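Collecting door demonstrations in simulation without fooling yourself

Filed under: Wiler tutorials. Last updated October 14, 2019.

You have probably read that a learning system will sort out messy examples if you feed it enough of them. I've never seen it happen. Our first set had 1312 episodes of a two-armed robot going from one room to the next, and the policy trained on it drove into the door frame more often than it drove through. What follows is how we collect now. It takes longer.

Before you start you need Grudora installed, the Rankin house scenes unpacked, and a pair of hand controllers that Grudora recognizes.

Step 1. Pick one task and write it down in a sentence. "Drive through the open doors and stop in the next room" is fine. "Navigate the house" is not a task, whatever the paper you're copying says.

Step 2. Load the scene and check the camera before you record anything. Save one still from the robot's own view and look at it at full size. If the room sits at a slant, as it may with the tilted view, decide now whether you want that in the data. The setting is stored with each episode and you can't change it afterward.
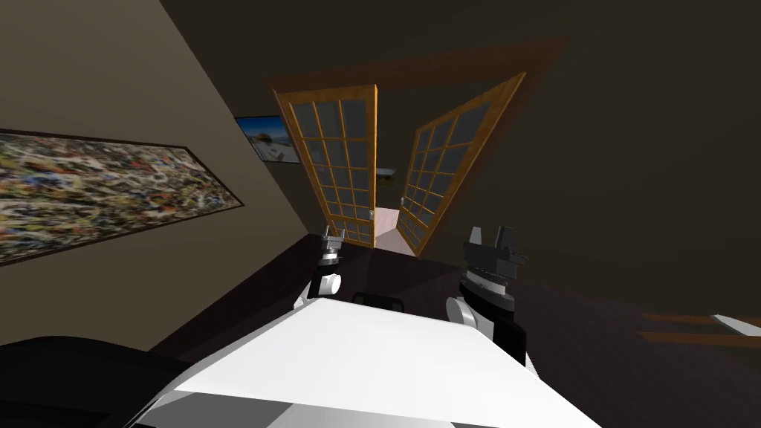
Nakomon wrote in to say the tilt shouldn't matter at all, that a decent network learns to cope with any camera angle, and that leveling the view only makes the data look nicer to people. Maybe so. I asked for a comparison on the same task and haven't been sent one. Until I am, keep one angle per set and put it in the notes file.

Step 3. Record 27 episodes and stop. Change the start position each time, including some bad ones close to a wall. An operator who always starts lined up with the opening teaches the system very little about getting lined up.

Step 4. Replay all of them at normal speed. Throw out any where you paused to think. The success flag in Grudora only checks where the base ends up, so an arm can scrape the door the whole way and the episode still passes. We lost most of July to that flag.

Step 5. Train on the small set. You'll get a poor policy, and you want to see in which way it is poor. If it always fails on the same side, go back and record starts from that side.

Step 6. Now record the rest, up to 80 for a single doorway. Hold back one scene completely for testing. Grudora's default split mixes episodes from the same room into both halves, and the scores it prints are flattering for that reason. Ours dropped by 44 points when we split by scene.

If your numbers don't drop, check that the split file was really loaded. The program doesn't warn you when the path is wrong.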